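Last updated: 13/07/2024

Kendra Hawthorne has been picking doors for other people's hallways for 25 years, and wow, does she have opinions! I asked her what most of us get wrong.

"Everybody looks at paint first," she told me. "I look at the handle. You touch it every single day!" She's a big fan of a lever on a long backplate (fewer scuffs, she swears) and she'd pick raised panels over a flat slab any time.

What about signs and notices? I figured she'd hate them. "Oh no, tape it up! A door's for telling people stuff." Her own front door cost about 300 dollars, and she's still grumbling over the hinges, which she wants to swap out by October.

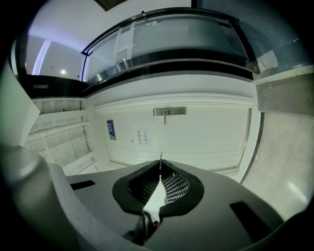

White paneled door with a lever handle, a blue sign and a taped-up notice in red Chinese characters.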